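Home Research Regions Working Papers Contact

January
By Uyên Bùi and Đức Khổng
Print this page | E-mail this page

4. How the hotline held along the Plundivik line

Readers who have followed us through the first three sections will know by now that the cease-fire between the Jandero authorities and the Diltik command was written in a hurry, and that most of its clauses said very little about what a young officer should do when a shell landed on the wrong side of the river at 3 a.m. What it did give that officer was a telephone. We would like to spend a few pages on that telephone, because in our interviews people on both banks came back to it again and again, often without our asking, and usually with some fondness.

The line connected 2 duty rooms, one at the Plundivik crossing and one in the old customs house at Quách. Each side promised to staff its end day and night, to answer within 12 minutes, and to write down every call in a bound log. The logs were shared with us in full for the first year of the truce, and they hold 2,688 entries between them. Many are dull (weather, a broken generator, a request to move cattle before dark), and we have come to think the dull ones deserve a good deal more attention than they have been given in the literature on border incidents.

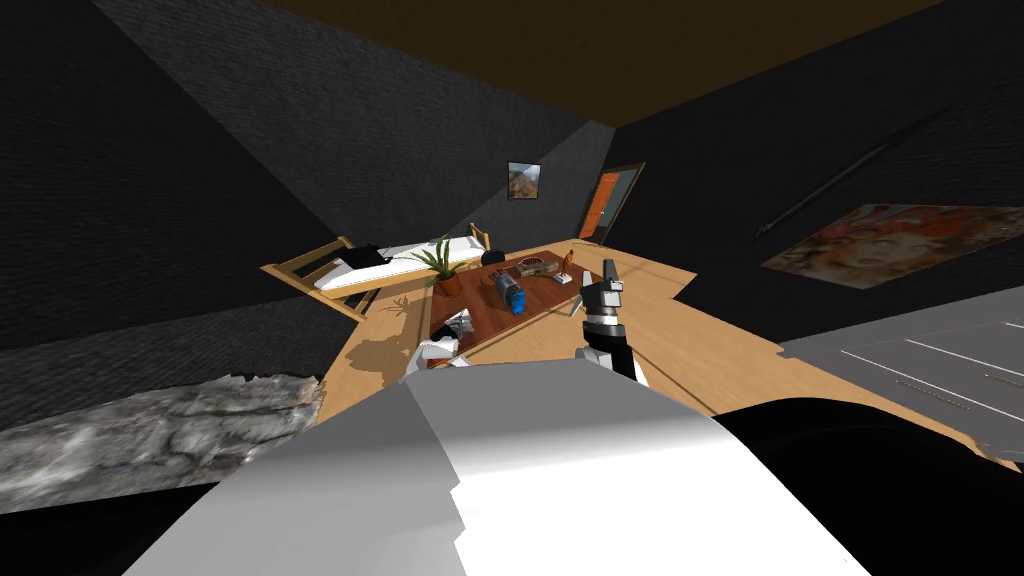
Figure 1. Simulated room with a raised gripper and a reddish-brown wooden table.

Take the matter of the cattle. A herder from the Jandero side would ask the district office for leave to cross, the district office would ask the duty room, and the duty room would ring its opposite number, who had to find out whether a patrol was due on that stretch of the bank. It could eat up a whole afternoon! But it also meant that the men and women on the line spoke to each other on quiet days, learned one another's voices, and had some idea of who was careful and who was prone to shouting. When firing did break out in the hills above Diltik, the first call was made by a person who already knew the person picking up.

We don't want to make this sound cozier than it was. Several officers told us they had lied on the line, and one said he assumed he was being lied to about half the time. Both commands also used it to lodge complaints they knew would go nowhere, simply to have them on paper before the next round of talks.
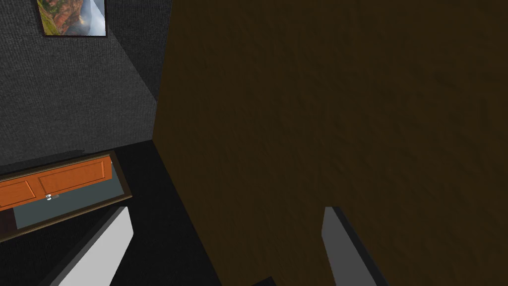
Who decided whether a reported shot counted as a violation?
Each duty room made its own first finding, and disputed cases went to a joint panel that met at the Quách customs house.

The panel was slow, and its slowness was a frequent grievance on both banks. Still, sending a case there gave a local commander something to tell his own people while tempers cooled, and several of them admitted to us that they had been glad of the excuse. In nearly 50 disputed cases the complaint was withdrawn before the panel had even sat down to hear it. 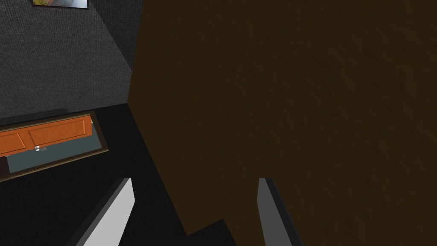
Figure 2. Gray wall, dark floor and a brown wooden surface at close range, simulated.

There is a fair objection to all of this, which reviewers of an earlier draft put to us kindly but firmly. Perhaps the truce lasted for other reasons — both sides short of fuel, the river high, outside backers losing interest — and the telephone was merely along for the ride. We can't rule that out with one border and one year of logs. What we can say is that the wording of the calls changed over time. Early entries give rank and unit only, while later ones tend to give a name, and they propose a next step far more often. 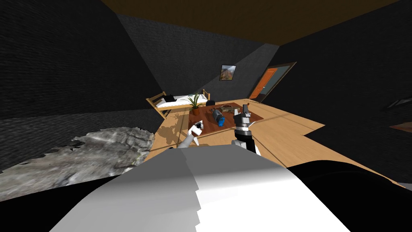

Figure 3. Simulated bedroom with two robot arms, a low table and a potted plant.

We turn in section 5 to the months after the Diltik command replaced its duty staff, when the line stayed open but the people on it were strangers again.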